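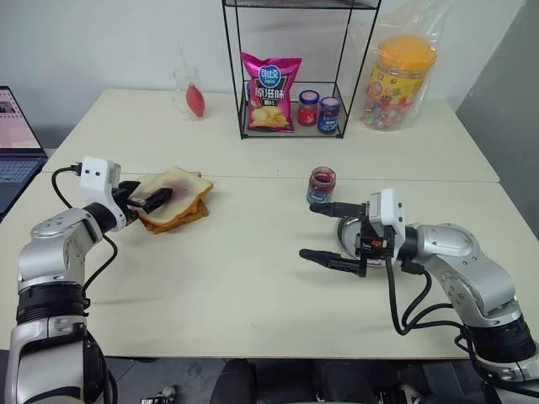

Can you run a normal household on a small hydro turbine?
Most of one, for most of the year, if you have enough fall in your stream and you don't mind thinking about when you bake.

I've been promising a proper write-up of the hydro for months and it's December now and the creek is roaring, so there will never be a better time! Anyone who came over for the bread posts, hello, this one is all pipes and valves.

A quick recap for new readers. We're at the top of a wooded valley, and the creek runs down the east side of the property from a spring line that belongs to our neighbor, Dilwyn Ruddock. The power company's line does reach us, but it goes out every time a tree leans on it, which was why I started looking at solar in the first place. We got two quotes for panels and both installers stood in the yard, looked at the hill to the south, looked at the trees, and got quiet. Then Dilwyn wandered over with his dog and said, you know you've got a creek, right?

I did know I had a creek. I had just never thought of it as a power plant!

What matters with hydro is head and flow. Head is how far the water drops between the intake and the turbine, and flow is how much of it you can take. Ours came out at 52 feet of head, which I measured with a length of garden hose, a pressure gauge and a lot of climbing back up to see what had slipped. (You fill the hose, read the pressure at the bottom, and every pound of pressure is a bit over two feet of drop. I loved this. I went around measuring everything for a week.) For flow I used the bucket and stopwatch method, with a board and a piece of gutter to get the whole creek into the bucket. I did that every month for a year before I bought a single fitting, and I'd tell anyone to do the same. The August number is the one that will hurt your feelings.

The turbine is a Parry, the little one, bought used from a man called Meirion Meredith who had upgraded to something bigger. He drove it over himself and stayed to look at the pipe route, and he talked me out of a terrible idea involving two sharp elbows just above the turbine house. Every bend costs you pressure. Our pipe now runs in one long lazy curve under the rhododendrons and it's much better for it. I buried as much as I could, and where it crosses the rock it's strapped down to anchors with old fire hose wrapped around it so it doesn't rub.

I call the turbine house a house, but it's a box with a hinged lid and a gravel floor. It sounds wonderful when you stand next to it, a sort of steady whistle with water chattering underneath. You can't hear it from the bedroom, I checked before I poured the pad.

Now the permits. I won't go into all of it, because your state will be different and so will your creek, but start early. I needed permission to take water even though I put every drop of it back, and a person came out to walk the stretch between the intake and the outlet. We agreed on a minimum flow that always stays in the creek bed, and I built a notch in the intake weir so that the creek gets its share first and the pipe gets what's left over. I like that arrangement a lot. In a dry spell the turbine just stops and the salamanders carry on.

The intake screen was my big headache the first fall. Leaves! I had a flat mesh screen and I was up there in a headlamp every evening with a brush. In the end I replaced it with a Skala screen, the kind that slopes and lets the water drop through while the leaves slide off the front, and the difference was incredible. I still go up once a week, partly to check it and partly for the walk.

From the turbine the power goes to a Besura controller on the wall of the mudroom and from there to the batteries. People who know solar always ask what happens when the batteries are full, and it's a great question, because you can't just unplug a turbine. If nothing is loading it, it spins up way past where it wants to be. So the controller sends the extra to a dump load, and ours is a heating element in a water tank. In a wet winter that tank is hot all day long. I have taken some magnificent baths on the strength of a rainy night.

The output isn't huge in watts. A hair dryer would flatten it. But it runs all night, and all the next day, and all through a gray week when a solar owner would be eyeing the generator, and the batteries smooth out the lumps. The fridge, the freezer, lights, the well pump, laptops and the washing machine are no trouble at all. The oven is the one I plan around – I bake mid-morning, after the batteries have had the whole night to themselves, and I don't run the washer at the same time. It took a couple of weeks to become a habit and now I'd have to stop and think to do it any other way.

I keep an eye on it with Stakemero, which is a free logging program that a friend's son set up on an old computer for me. It draws a graph of output against rainfall and I look at it far too often. You can watch a storm arrive! Rain falls on the ridge, nothing happens for a few hours, and then the line starts to climb as the spring line wakes up. Dilwyn now calls me to ask how his hill is doing.

Things I'd change: I'd go up one size on the pipe. I used two sizes to save money, bigger at the top and smaller at the bottom, and when the creek is high the narrow section holds everything back. I'd put a second shutoff valve at the intake, too, because walking down to close one valve and back up to clean out the pipe gets old in sleet. And I'd put a real pressure gauge at the turbine from day one. A falling reading means leaves in the screen or air in the pipe, and it tells you long before the lights do.

Maintenance so far has been light. I grease the bearings every 30 days (it's on the calendar next to the chickens), I swapped one nozzle, and last month I replaced a gasket that Meirion had warned me was on its way out. He was right, of course.

Next on the list is a small panel array on the barn roof for August and September, when the creek is low and the sun clears the hill by nine. Only 20 feet of the roof gets proper light, so it'll be a modest affair, but the Besura has a spare input and I can't stand to see it sitting there empty. I'll post the wiring once I've drawn it neatly enough for other people to read.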